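Section 4. The hook stand: putting it together and where it goes

Goes for the Andov stand, the tabletop one with a crossbar and a dish for a foot. The Heltport version has a square base and different screws, see section 5 for that. Don't mix the parts. They look like they fit and they don't.

What should be in the bag

Crossbar. Stem. Tray. Pegs, plus a spare. Two short screws, one long one, one flat washer, hex key. If the washer's missing check inside the tray wrapping, it sticks to the tape.

Before you start

Clear the table. Wipe it down, dry cloth after. Grit under the tray and it rocks for ever.

Table clips on first if your top has them. Near corners, left and right. Snug, no more. Overtightened clips leave a dent in soft wood and it won't sand out.

Putting it together

1. Tray upside down on a towel. Find the center hole.

2. Long screw through the washer, then through the tray. Leave it loose for now.

3. Stem onto the screw. Turn the stem, not the screw. Stop when you feel it bite.

4. Flip it. Should stand by itself. If it leans, back off half a turn and try again.

5. Pegs into the underside of the crossbar. Fingers only. Start at one end and work accross.

6. Crossbar on top of the stem, pegs down. Two short screws. Do them by turns, a bit each, or the bar goes on crooked.

7. Now tighten the long screw from below. Hold the tray while you do it.

CAUTION: don't pick the stand up by the crossbar. Lift from the tray, always. The stem is thin and a bent one can't be straightened, you'll be ordering a new one.

Placing it

8. Far side of the table, facing you. Bar parallel to the far edge. Leave enough room behind that the ends don't hang over.

9. Keep clear of the hole in the tabletop if there is one. A tray sitting half over a hole tips as soon as you load one end.

10. Sit down where you'll be working and reach for the end pegs, left then right. If your sleeve drags through the tray, move the stand back a little.

11. Happy with the spot? Pencil a light line round the tray. Saves doing all this again after cleaning. 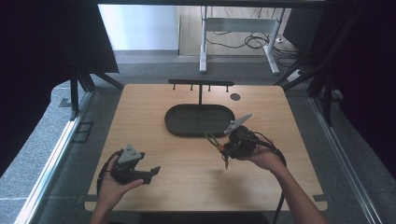 Kanagaratnam wrote in after the August printing that step 10 ought to come before step 8, as there's no point lining the bar up and then shoving the whole thing back, and that anyone with short arms should skip the far edge altogether and bring the stand in toward the middle. Fair point. Order stays as it is until the next printing, but do it that way if it suits you.

Loading

12. Middle pegs first, then the ends. Unload the other way round.

13. Limit is 820 grams on the whole bar, evenly hung. With everything on one end peg, 32 grams is plenty.

14. Tray is for small stuff. Rings, clips, loose screws. No liquids, the center screw hole isn't sealed.

Note: pegs work loose over time. Check them every 14 days if the stand's in daily use, pinch and turn. If one keeps dropping out, swap in the spare. Dont glue it.

Spare stems and pegs come from Cirneo, same form as the table clips. Section 5 is the square base.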